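Fleltent Student Robotics Program
Frequently Asked Questions

Updated 29 Jul 2018

The answers that follow apply to students enrolled in the manipulation project and to their families. Questions that are not covered should be addressed to the program coordinator, Roswitha Bauerfeind.

Who may join the project?

Enrollment is open to students of Buchanan who have completed the introductory programming unit. The program has places for 41 students. Applicants beyond that number are entered on a waiting list and contacted in October.

What do students work on?

The core assignment is pick-and-place. Each team prepares the arm to grasp an object from the tabletop and set it down in a basket. Soft or irregular shapes are preferred to blocks, as the position of the fingers matters a great deal more. With a piece that tapers, teams are taught to close on the narrow end and to check the grip in the wrist camera view before any lift is attempted.

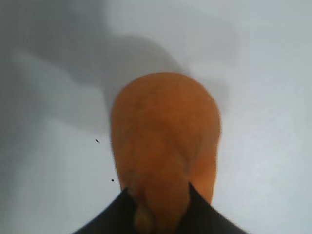

Is previous experience with robots required?

No. Safety instruction and supervised practice are provided by Fraser Niven at the start of the term. Students may not operate the arm alone until he has signed their practice sheet.

How are teams formed?

Students work in teams of two. One operates the arm and the other keeps the log, and the roles are exchanged at every session. Requests for a particular partner are considered but cannot be guaranteed.

When is an attempt counted as successful?

The object must be inside the basket, released, and clear of the rim. An object that leans on the rim is recorded as a partial result. The orange piece resting within the woven walls meets the standard for position — release must still be confirmed by the student keeping the log.
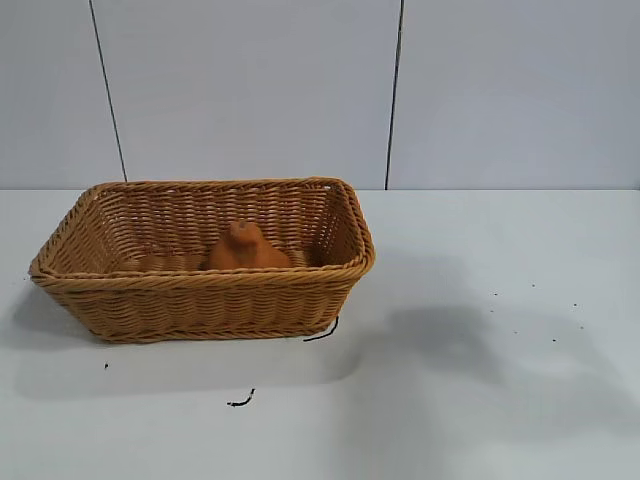
Reading time: 2 minutes

May an attempt be repeated if the log is incomplete?

Yes, provided that the first attempt remains in the record. Entries are not to be deleted. The shared archive holds 3885 attempts from earlier teams, and students are expected to consult it before planning their own.

How is the work assessed?

Assessment is based on the log, a short written report and a demonstration before Abundio Beltrán. The success rate of the arm does not determine the grade. A team that explains its failed grasps clearly may receive full marks.

Can students enter the Briltley competition?

Teams that have completed the project may apply. Entry forms are issued by Greer Dalgleish and must be signed by a parent or guardian. Travel is arranged by the program — families should not make separate bookings.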